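Section 4: Sorting Your Brushes and Combs

By now the Tidwood is assembled, the trays are in, and you've done the big clear-out from Section 3. Time for the fun bit! Hair tools are the best thing to start with, as they're easy to sort and you'll feel the difference the very next morning.

Before you start

You will need:
A clear, flat surface (a table or desk is fine)
One small open-sided basket with a handle
A wide-tooth comb for pulling out hair
A bowl of lukewarm water with a drop of dish soap
An old toothbrush
2 hand towels

Allow 18 minutes for a first sort, plus drying time. If you share a bathroom, do everyone's brushes in one go – it takes hardly any longer, and you'll find out who has been hiding the good comb.

4.1 Gather

1. Collect every brush and comb in the house. Check gym bags, coat pockets, the car and the drawer by the front door.
2. Lay them all out on the table with the handles pointing the same way.
3. Put hair ties, clips and pins in a bowl of their own. They go in the Tidwood's shallow tray and are covered in Section 5.

Note: Resist the urge to start cleaning yet. Seeing the whole collection laid out makes the next step so much quicker.

4.2 Choose

1. Pick up each brush and run a thumb lightly across the teeth or bristles.
2. Set aside any with snapped teeth, a cracked base or a wobbly handle.
3. From what remains, keep the ones you reach for every day and put the rest in a bag for travel or guests.

The standard Tidwood shelf takes a basket with room for almost 10 combs, but please don't treat that as a target. Fewer tools in a basket means you can pull one out without the rest coming along for the ride.

Caution: Broken plastic teeth can be sharp. Wrap damaged combs in paper before you put them in the trash.

4.3 Clean

1. Slide the wide-tooth comb under any trapped hair and lift it away, working from the handle end toward the tip.
2. Dip the toothbrush in the soapy water and scrub between the teeth in short strokes.
3. Rinse under a running faucet with the teeth facing down.
4. Shake well and lay each brush teeth-down on a towel until completely dry.

Caution: Do not soak cushioned or wood-handled brushes. Water gets in behind the pad and stays there. Wipe these with a damp cloth instead.

Note: Owners in hard-water areas may see white spots on dark plastic. Lleucu Price, who wrote the original Edatcombe edition of this guide, recommends a splash of white vinegar in the rinse, and it works a treat.

4.4 Load the basket

1. Stand the basket upright on the table with its loop handle raised.
2. Place the longest brush first, handle down, against the back wall of the basket.
3. Add shorter brushes and combs in front, handles down.
4. Lift the basket by its loop. If it tips, move the heaviest brush to the middle.
5. Set the basket on the Tidwood's lower shelf, then fold the loop down if yours has a hinge.
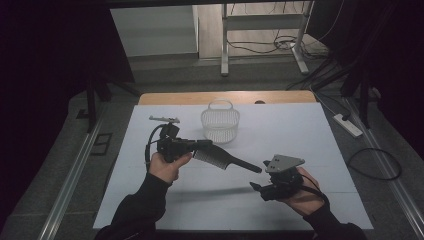 Choosing the right basket makes a bigger difference than you might expect, and it's worth trying one for size before you commit. An open grid lets air reach the brushes from every side, and you can see what's in there at a glance. A small white plastic mesh one with an arched handle, like the one standing toward the back of the board, is a lovely simple choice. Compare it with your longest brush before loading. A comb-style brush with a long tapered handle, like the black one in front, can make a small basket top-heavy, so keep it close to the center. If a narrow handle pokes through the mesh, line the bottom with a circle of felt or a folded washcloth.

4.5 Keeping it going

1. Pull loose hair from your everyday brush before it goes back in the basket.
2. Wash all the brushes every 2 weeks, following 4.3.
3. Rinse the basket at the same time and dry it upside down.

Note: December is a great month for a full re-sort, just before the guest towels come out and visitors start borrowing things.

If the basket slides on the shelf, fit the rubber feet from the accessory bag (see Section 2). For the Gedonura corner shelf, use the thinner feet so that the basket still clears the rail.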